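The Right Place for a Small Brush

There is a drawer in my kitchen that I have been meaning to deal with for years. It holds string, birthday candles, two tape measures and a great many things with handles, and every January I pull it out, set it on the table, feel full of good intentions, and put it back again. So when I sat down with Nektarios Psarras to talk about workbenches, I should admit that I came as a sinner to church.

Psarras has been setting up benches for other people for 26 years, first at the back of a framing shop called Gkikas and now through his own small business, Nisis. He is a gentle, talkative man who will happily spend half a morning on the question of where a pair of scissors should live. (By the elbow, he says, never by the fingertips, and he got up twice to show me why.)

His first rule is to cover the table. He likes brown paper, the heavy kind, and he likes a piece big enough that you aren't forever working off the side of it. Brown is easy on the eyes over a long afternoon, and small things show up against it, and when it gets tired you can roll it up and start again. His customers tend to ask for something prettier at first. Most of them come back for the paper.

Then comes the tray. He prefers plastic, in a good strong color, and he wants it low enough that you can reach in without looking. Everything you're using today goes in the tray, and everything else goes somewhere else, and that really is most of his system, though it took us two pots of coffee to get through it.

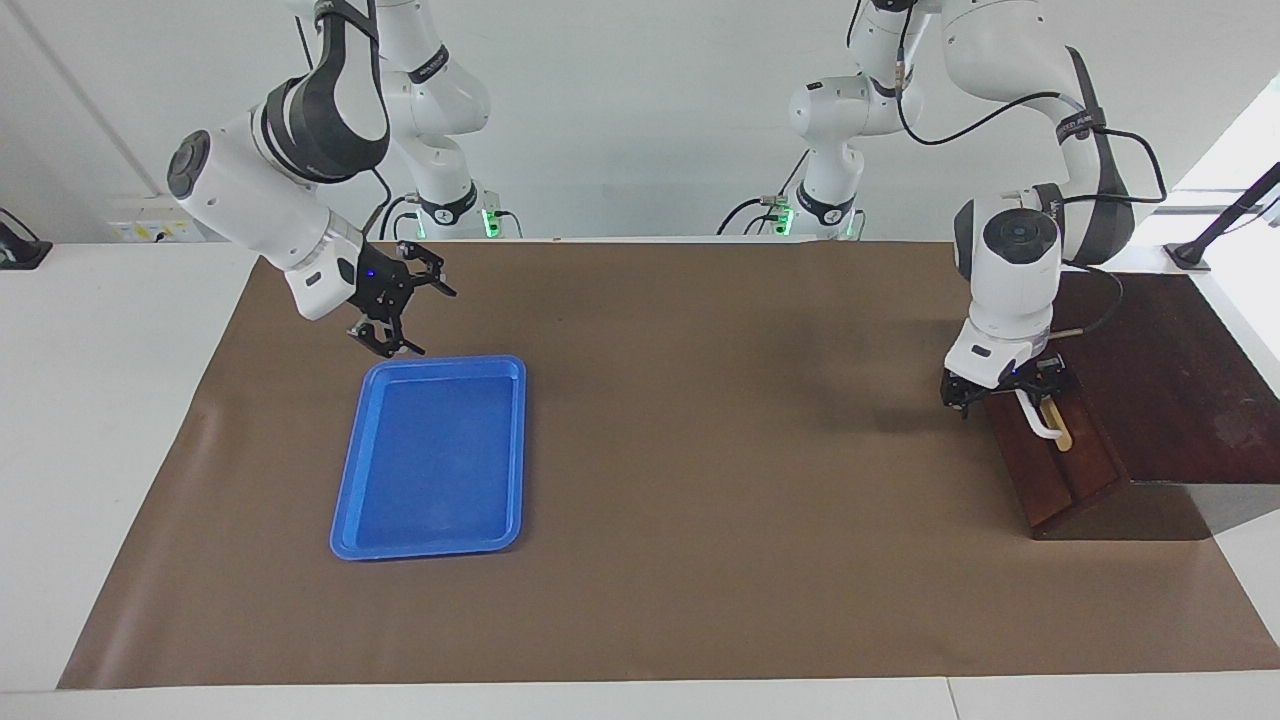
The part he loves best is the block. A dark piece of wood with slots in it, heavy enough to stay put, so that anything with a long thin handle can stand up by itself and be found again. "A tool lying down is a tool you're going to lose," he told me, and I thought of my drawer and said nothing. He makes his slots a little generous, because a slot that grips too tightly soon gets ignored and the tools go back to lying in a heap.

He once sold 312 of these blocks in a single year, mostly to people who had bought one and then wanted another for a sister or a neighbor. He still has opinions about the finish. Dark wood suits pale handles, he says, and you can spot the empty slot from across the room.

I went home and cleared the kitchen table. I had no brown paper, so I cut open nine grocery bags and taped them together, and I stood over that drawer for the better part of an evening. The candles have their own jar now. The string is still under discussion.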